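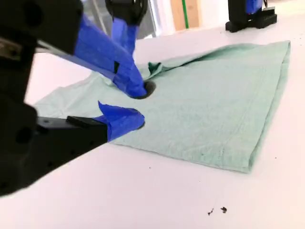
My aunt's band was called Skokon, and for one whole winter they played the back room at the Dewulf, a bar out on the Inidlow road with 37 chairs and a stage so low you could trip onto it without noticing. She was 55 that November and had only taken up the bass after her knees gave out on dancing, which she never quite forgave them for.

I carried the amps (well, one amp, and the cords) and got paid in fries. Most nights there were maybe a dozen people, and half of those had come in for the pot roast, but she'd step up at nine and say good evening as if there were 1,000 of us out there in our nice coats!

The last song was always a slow one she'd written herself, "Numis," and she wouldn't tell me who or what that was, though I asked her every single drive home. "Eat your fries," she'd say, and turn up the heater, and hum the low part all the way to the bridge.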